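Tukeden Household Help
Kitchen and Dishes

Drying printed plates on edge without wearing the picture off

kettle_and_crumpets
Posted August 22, 2021

Hello all, hoping someone with more sense than me can help. I have a set of round beige plates that I'm very fond of, the ones with the slightly darker raised rim and the little line drawing of a pot with a handle near the middle. I bought them at the Jordale market years ago when we moved up here and they've been our everyday plates ever since, toast, sandwiches, cake when there's cake.

We don't have a dishwasher, so everything goes on a rack by the sink. My old rack finally rusted through and the new one (a Stirar, it was on special for 40 dollars) has the slots set much closer together. The plates lean on each other and I've noticed the drawing has gone faint on two of them. It was a thin brownish line to begin with so there isn't a lot to lose! Is it the rack doing it, or my scrubbing? And is it better to dry plates standing up or just lay them flat on a tea towel like my mum did? I'd hate to ruin the lot.

lemon_myrtle

Use every second slot. Dry them standing up, flat on a tea towel leaves the underside damp. Soft cloth, no scourer.

thebackverandah

Oh I know those plates, or ones very like them, and I can see why you want to look after them. I'd put my money on the scrubbing, to be frank with you. A rack only touches a plate at the rim and along the bottom edge, so unless yours are sliding down and resting face to face, the middle shouldn't be rubbing on anything. If the one behind does have its foot pressed up against the drawing, though, that rough ring underneath can wear at it every time somebody bumps the bench. Have a look next time you've got a full load in there.

What I do, and I've been washing up by hand since before we had the hot water put on properly, is this. Wash the printed ones first while the water is clean, with a cotton cloth and ordinary liquid. Keep the green scourer for the roasting pan. Hold each plate by the rim, one hand on either side, and tip it up on edge over the sink for a few seconds so the water runs off before it goes in the rack. It sounds fussy but you do get used to it, and it saves puddles on the bench as well (mine used to run down behind the toaster, which I didn't find until we moved the toaster). Then stand them all facing the same way with a gap between. If you're short of room, put a saucer or a small bowl in between, as they sit lower and don't reach the picture.

If the slots really are too narrow, Bednarek make a wider rack that I've had since last October and it takes our big dinner plates nicely. You might also check whether yours has a divider that lifts out. My sister-in-law had hers a year before she found that.

For the two that have gone faint, I don't know of anything that brings the line back. I'd put them at the bottom of the stack and use them under pot plants or for the biscuits.

kettle_and_crumpets

Thank you both, that is so helpful. I checked and yes, the back ones were leaning right on the drawing, and I'm afraid I've been using the scourer too. Every second slot from now on, and I'll try holding them up by the rim to drain.

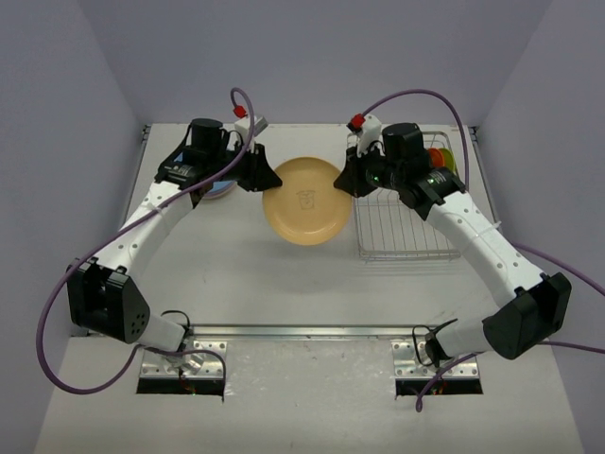 Photo: Tukeden Household Help, Kitchen and Dishes

Filed under: plates, dish racks, washing up by hand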